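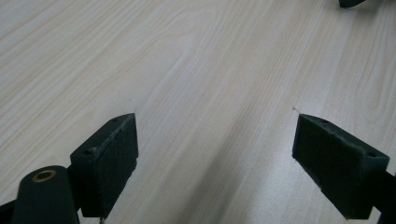 July, bench notes, hand-held grippers

Going over the start-of-session rules again before we hand the second pair of grippers to the Leltberg group. The version on the wall is out of date and two of the lines contradict each other. Wording below is what I want to use from now on unless someone objects by the end of the week.

1. Open check. Before the first recording of a session, hold the gripper over bare table with the fingers apart and record a few seconds. Same again at the end. Nothing in the jaws, no task objects between the fingers. We skipped this all through the Henare set and then had no way of telling when the pads had started to go.

2. Pads. Look at the top edges and the tips first. Light scuffing is fine and gets a note in the log. Fraying gets a note and a second look at the next check. If a pad has lifted or a piece has come away, stop and change both sides. Never one side on its own, the grip goes uneven and the closing width reads wrong.

3. Change interval. Plellden rule was every 4000 closes whatever the pads looked like. Keeping that as the upper limit. The open check can bring it forward but can't push it back.

4. Table. Wipe down before the open check and again after every 100 recordings. Dry cloth only on the laminate. Hairs and fibres count as dirt. They're hard to spot on a pale top, so get your head down and look along the surface towards the light.

5. Stray items. Anything that isn't in the task sheet goes off the table, including things near the corners. If something is found at the edge of the view afterwards, log it and keep the recording, don't crop. Cropping has caused more trouble than the stray items did.

6. Pivots. Open and close by hand 30 times at the start of the day, feeling for grit or play. No oil on the bushings. If one feels rough, put the gripper in the tray and take the other.

7. Log line. Gripper number, pad set, open check done y/n, wear none/light/frayed, initials. No blanks. "Same as yesterday" is not an entry.

Still open:

Lighting. The old sheet says "even light", which doesn't help anyone. The gripper shades the table between the fingers whatever we do with the lamps. I'd settle for fixed lamp positions marked with tape, and leave the shadow alone.

Wear photos. Doseo want a reference card with the three wear grades on it. Fair enough, but we need a decent example of each and at present there's no agreement on where light stops and frayed starts. Suggest two people grade the same set of checks separately and we compare.

Rule 3 and rule 7 need a close counter that survives a battery change. The present one resets to zero. Until that's fixed, write the count down before swapping the battery.

16:20. Old sheet taken down, this one printed and up by the tray.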